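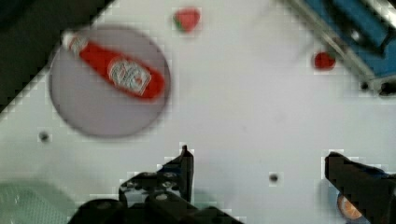

In 1406, or so the parish book says, a bell-ringer in the village of Althorpe climbed his tower to get away from his brother-in-law and stayed up there for 15 weeks. I have been reading about him all month and I'm ready to make it your problem.

His name was Imach. Just the one name, as far as the book is concerned. The brother-in-law gets two names and a title, which tells you who was paying the clerk.

The quarrel was over a pig. I'd love to report that it was about inheritance or religion, but the entry is clear. A pig had been lent, and what came back was a smaller pig.

Imach said it was a different pig. The brother-in-law said it was the same pig and had been ill. They took it to the priest, who looked at the pig and declined to rule.

So in February, with snow on the ground, Imach goes up the tower, pulls the ladder up behind him and announces that he'll come down when he gets the right pig.

The tower at Althorpe isn't tall. Obed Sowah, who has measured more church towers than is good for a person, tells me you could hold a normal conversation with someone at the top. This turned out to be the main difficulty for everyone living nearby.

He talked, you see. The clerk notes that he talked "at all the hours," and that on some nights he recited the terms of the loan from beginning to end, and then again with the voices.

Food went up in a basket on the bell rope. His sister sent it. She was also the wife of the man he was feuding with, so every loaf that kept the thing going came out of the enemy's kitchen. I think about her a lot.

The brother-in-law must have known. It's a small house and a large loaf.

Now the bells. With Imach up there and the ladder up there with him, he was the only one who could ring. And he did ring, on time, for every service. He just added 10 extra strokes at the end of each, for the pig.

People got used to it. There's a line a few pages on about a wedding where the bride's father asked if the extra strokes could be included, as they "made a good show."

Somebody from the bishop's office came out in the spring. He stood at the bottom and read a letter aloud. Imach asked him to read it again, slower, and then asked whether the bishop had seen the pig.

The visitor's expenses survive. He charged for a horse, two nights' lodging and a hat. The hat isn't explained. I have a theory about the hat and it involves the basket.

Week 15, he comes down. You'd hope for a grand settlement here. What the clerk wrote is: "Imach is come down, the pig being dead." Then there's an entry about gutter repairs.

Which pig? The lent one, the returned one, the one pig they both were all along? The clerk has moved on to gutters and he isn't coming back.

I asked Mohammed-Awal Dramani, who translated the book and has a much calmer relationship with it than I do. He says the word used is one that would normally mean a full-grown animal. So either the small pig had grown, or it was the original, found too late. He said this and then went to lunch.

If it had grown, then Imach was up there for 15 weeks while the evidence against the illness theory quietly got fatter in a sty he could probably see from the parapet.

A few of you will want to know about the brothers-in-law afterward. They show up together three more times. Once as witnesses to a will, once being fined for fishing, and once jointly buying a pig.

Jointly! After all that! The clerk even puts down the terms, at length, and I have to believe both men stood over him while he did it.

There's a rival version, in a pamphlet by a man called Stępień, where it's a tower in a different village and the quarrel is over a woman. It's much better written and I don't believe a word. Men who fall out over a woman do not mention her weight in the loan agreement.

Stępień also gives him 3 years up there. With what roof? Obed says the top was open to the sky until it was rebuilt long afterward, and that one winter would have finished anybody. 15 weeks starting in February is bad enough. I've sat on a train platform in February and been ready to forgive everyone I know.

The tower's gone, by the way. The stones went into a barn over at Hanorside, and the barn went into a road. You can drive over the whole dispute in under a minute.

The bell made it, though. It hangs in the school at Hanorside and gets rung for the end of the day. I called to ask how many strokes they do, and the woman in the office said she'd never thought about it, they just keep going till the kids are out.

Someone in the replies is asking what the ladder was made of. I don't know what the ladder was made of. I do know that it was borrowed, and that the owner billed the parish for all 15 weeks, and got paid.

Next up, when I've had some sleep: the gutter repairs. I started reading them out of spite and there's a lawsuit in there.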